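Gramov GK Gripper Station for Packed Goods

Product page / Planning and budget

The GK station is a single-arm picking cell for shops, small warehouses and packing rooms which handle goods in plastic film, bags and soft packs. We supply it from our Konavar workshop, assembled and tested, with the wrist camera already fitted. Most of our customers buy one station first and decide on the second one after the Christmas rush, so the page is written for this kind of buyer.

What is included
Arm with pedestal and base plate
Gripper with one set of finger covers
Wrist camera and cable
Control box, tablet and emergency stop
Two days of training at your site

What is not included
Compressed air (the station does not need it)
Floor anchors, because the correct type depends on your floor
Fencing or light curtain, if your risk assessment asks for one
Freight outside the metropolitan area

Main data
Reach: 700 mm from the centre of the pedestal
Floor space for pedestal and control box: 1,000 mm x 1,000 mm
Heaviest item: up to 482 g, packaging included
Gripper warm-up after power on: 60 seconds
Power: ordinary wall outlet, own circuit recommended

About glossy packaging
Please tell us early if your goods are wrapped in clear film. Film gives reflections under ceiling lighting, and the camera may then need a different position or a small hood. The hood is not expensive, but it has to be ordered together with the station, as the bracket is drilled in the workshop. Send us a few of your real packs, not empty ones. We return them with a short report which says what grip force we recommend.

Planning your budget
The price of the station is normally the biggest line, but not the only one. In our experience customers forget the finger covers. They are rubber and they wear out, so put at least two spare sets in the first year. Put also some hours of your own staff for preparing the item list. If you lease, ask if the service visit is inside the monthly payment or comes as a separate invoice.

An Australian customer with our older Kenik model can keep the pedestal and the control box and buy only the arm and gripper. The cable must be changed. Vlachopoulos couplings from the Kenik fit without an adapter.

Delivery
Orders confirmed before December are installed in the new year. We do not install during stocktake unless you ask for it.

Quotes and questions
Write to Violeta Quiroga in the sales office. Please include the ceiling height, a floor sketch with measurements and the weight of your heaviest pack. She answers in the morning, before the workshop visits begin.
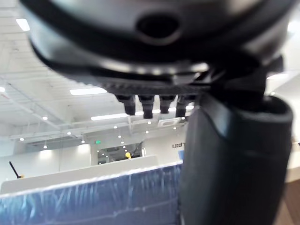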